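Home Shop Towels Care FAQ Find Us

Search this site Enter keyword Go

Fleece Towel Care: Your Questions

We love these towels and we love hearing from people who use them! Ruth Cropper answers most of the mail that comes in, and these are the things she gets asked again and again.

How do I wash a fleece towel?
Cool water, a gentle cycle and a small amount of detergent. Wash it by itself or with other fleece the first couple of times — new fleece loves to shed on dark clothes.

Can I use fabric softener?
Please skip it! Softener coats the fibers and the towel stops soaking things up. If yours already feels slick, run it through twice with plain water and it should perk right up.

What about the dryer?
Low heat is fine. Line drying is even better, and a good shake while it's still damp does wonders for the pile.

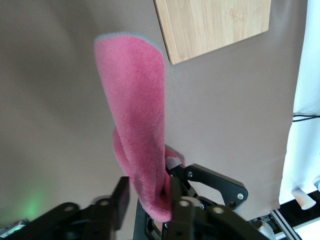 Rose pink fleece with the thin gray-blue piping.

Will the piping fade or pucker?
It holds up really well on a cool wash. Puckering nearly always comes from high heat. Smooth the edge flat with your fingers while the towel is damp, then leave it alone until it dries.

My towel looks darker in some spots. Is it stained?
Probably not. Plush fabric changes shade with the light and the way the fibers lie, and pink shows this more than any other color. Brush it all in one direction with your hand and look again.

Should I fold it or roll it?
Either one! Barrett Gallagher in our Gethin store is a roller and fits 7 of them in a single shelf basket. Folding in thirds keeps the trim neater, so that's what we do with gift orders.

Do you sell the Lolar size in pink?
Not yet — it's coming in October, and we can't wait.

Contact: Grurkley Towels, 161 Graseo Road | © 2023 Grurkley | Back to top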